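Trosotari Table Clearing Set – README 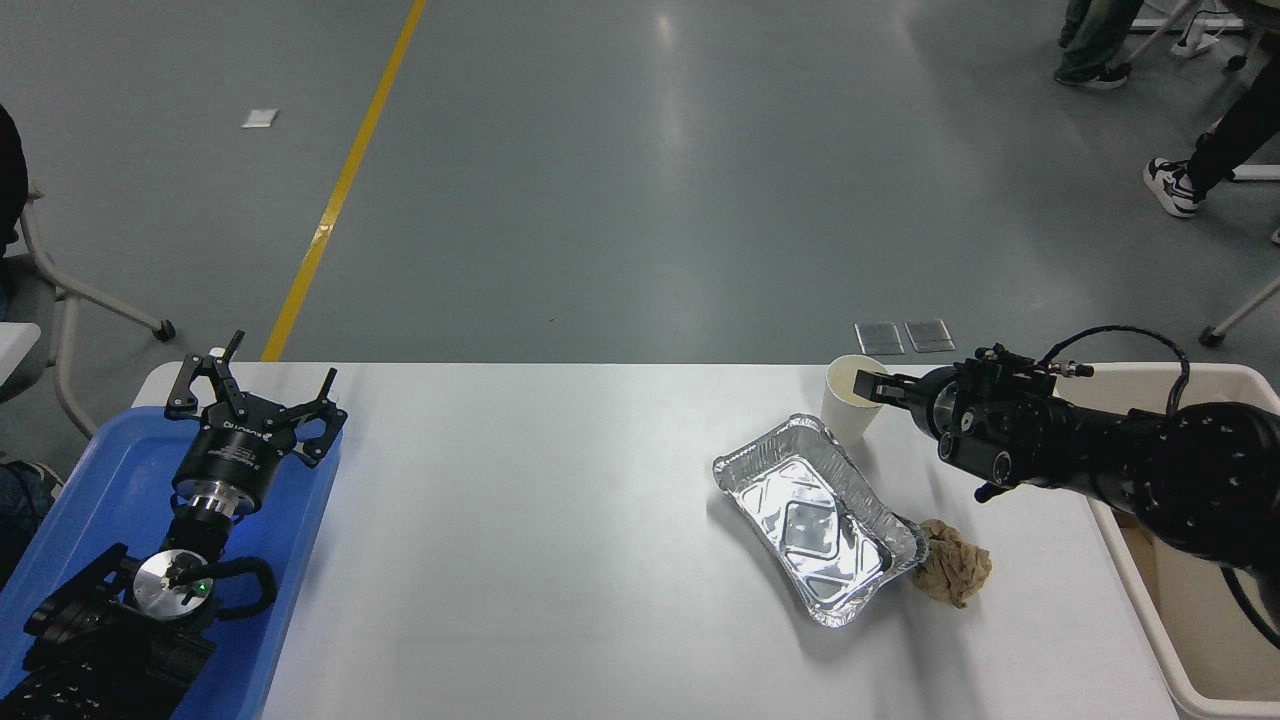
Figure 1. Table clearing task, right gripper holding a paper cup above the work table.

Hello, and thank you for downloading the set. My name is Sobia Malik and I look after the data side of the Trosotari project at Sesden. My colleague Dinesh Gowda built most of the recording setup and wrote the loader. We get the same handful of questions by email every month, so I've tried to put everything in one place, and I apologize in advance if it runs on a bit.

What we wanted to find out

The question we started with was the one our relatives ask us at dinner: can a machine clean up after a meal yet? We didn't mean a spotless demo with one cup on a bare counter. We meant the ordinary leftovers of a shared lunch, with a paper cup, a foil tray and a rag bunched up somewhere in the way – the stuff a ten-year-old could deal with while talking about something else.

The short answer is "sometimes, slowly, and better on Fridays when Dinesh has had the week to tune things." The longer answer is in the recordings.

What's in the set

There are 56 episodes, all of them driven by a person at the controls. Of these, 38 were finished the way the task sheet asks. The other 18 were stopped early or ended with something in the wrong place. We kept those in, and we'd love for people to use them! Every episode folder has the video, the joint positions for both arms, the gripper commands and a short text note typed by the operator right after the run. The notes are unedited, so please forgive the spelling.

The task sheet

Operators got one page of instructions. Cups go in the bin. Foil trays get emptied of anything inside, then wiped, then moved to the side of the table. The cloth is folded in half if the operator can manage it and set down flat if not. The order is up to the operator, and you'll find that people have strong feelings about this. I always start with the cup myself.

The two hands

The arms carry different grippers. The right one has a parallel gripper, and the left one has a three-fingered hand. We did this on purpose, hoping to learn which chores want which kind of hand, and I think the cups have more or less settled their side of it. Two flat fingers on a rim are hard to beat for picking up. Squeezing is another matter, and a paper cup held too firmly around the middle folds up in no time, which you will see in episode 22.

The three-fingered hand does nicely with cloth, though it takes its time. Foil trays are trouble for both. The sides crinkle, the rolled edges bend where you grab them, and the shiny inside throws the ceiling lights right back at the camera. Our depth readings over the trays have holes in them, and the loader leaves those holes alone. If you need them filled, that part is up to you.

So, can they do chores?

My own view, for what it's worth: a cup, yes, I'd trust that today. A tray with nothing in it, on a good day. Folding a rag so that my mother would accept it, no, not in this release. Dinesh is more hopeful than I am and has asked me to say so.

Known issues

In 3 episodes the left joint log starts late. They are marked in the index file and the loader skips them unless you tell it otherwise.

The cameras were not moved between episodes, but the table was bumped now and then, so don't count on its position being the same from one day to the next.

People walk past in the background and there are chairs around the work area. Please don't crop on the assumption that the floor is clear.

Getting started

Unpack the archive, open the folder called vuler_loader and run the check script before anything else. It goes through each episode and prints a line for any file that is missing or damaged. Older copies from before November used a different folder layout called reddy, and the current loader won't read them, so please download again if you have one of those.

Questions and corrections are very welcome. Write to either of us with the episode number in the subject line.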